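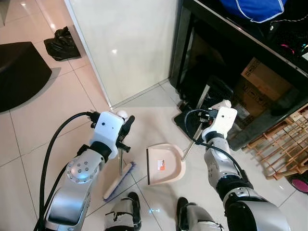 # Guvuvel (student project)

**Guvuvel** is a student project in domestic robotics run by the Paton robotics club. Its subject is floor cleaning with ordinary household tools, carried out by a two-armed robot on legs. The project takes its name from the software written for it, and both are usually written with a single capital.

## Background

The club was formed as an evening class in mechanics and moved to robotics when its members began to enter the Prastier Cup, a yearly contest between student teams. Early entries were wheeled machines with a fixed brush. The rules were later changed to require tools made for human hands, and the fixed brush was no longer allowed. Guvuvel was started in October of that season by a team of six.

## Task

The sweeping task uses a long-handled broom and a dustpan on a tall metal handle. One arm holds the broom and the other holds the pan, so that the robot does not have to bend to the floor. Work is done on a tiled floor with furniture left in place. The main steps are:

1. Grip both handles.
2. Set the lip of the pan flat on the tiles.
3. Draw the bristles towards the lip in short strokes.
4. Lift the pan level and carry it to the bin.

Under Prastier rules a run lasts 20 minutes. Points are taken off for contact with furniture and for any tool that is dropped. Moving the pan during a stroke is allowed -- earlier editions of the rules treated it as a fault. 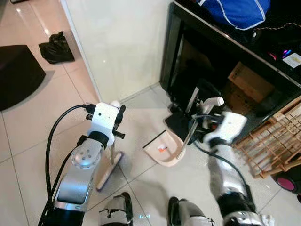
*Photo: Guvuvel team / Paton robotics club*

## Method

The arms are first guided by a student operator, and the joint positions are stored together with the camera pictures. A run saved in this way is called a "pass". The first set held 42 passes, all made in the same corner of the room. It was later extended to 2000, with the starting places of the broom and pan changed between passes.

Training follows the Konstantinidis schedule, a club term for a fixed order of lessons in which gripping is taught before any movement across the floor. The two arms are trained together. A version with a separate program for each arm was dropped after one season, as the broom often reached the pan before the pan had settled.

Cameras are carried at the head and at the wrist. The head view is used to place the tools on the floor, while the wrist view serves for the grip itself. At close range a glossy tool
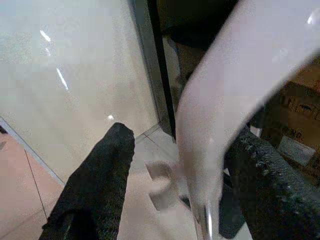 can fill much of the wrist view, and the program then gives more weight to the joint readings. Shiny surfaces remain a known source of error. Reflections on tiles and cabinet sides shift as the arm moves, and the early software at times took them for the edge of the pan.

## Results

Guvuvel was entered for the Prastier Cup in its first year and completed the sweeping task without a dropped tool. It lost points for touching a cabinet. In the following year the team added a slower approach near walls, which reduced contacts but left the last step unfinished when time ran out.

## See also

- Prastier Cup
- Konstantinidis schedule
- Two-armed manipulation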